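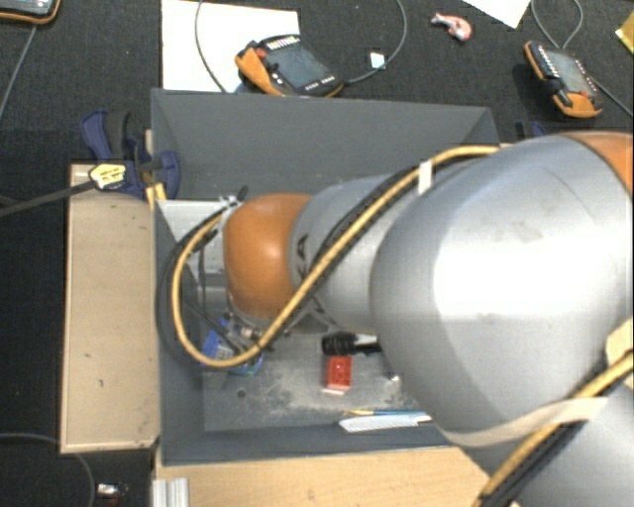

2 min read

Our group set out to learn why people in Nuvthorpe don't return library books on time. We chose the topic because two of us owed money to the library, which our advisor called "motivation" and we called research experience.

We handed out 400 paper surveys at the Vallejo Street branch in April and got 100 back. The other 300 are presumably overdue. We would have planned for this if we had read our own introduction.

The most common answer was "I forgot." Next came "I thought someone else in the house took it back," followed by "I am still reading it," which we found hard to believe in the case of the tax guide. Fines hardly came up. Several people didn't know there were any, and one asked us to stop telling her.

We also tried text reminders, sent 3 days before the due date. Returns went up a little among people who gave us a real phone number. Our sample was small and we picked the branch with the good parking, so the results may not apply to Zekow, where there isn't any.

Next term's group should bring more pens.

Related reports
Bus Shelters of Nuvthorpe, Ranked by Draft
Who Eats Lunch at Brorico Hall?
Noise Levels in the Quiet Study Room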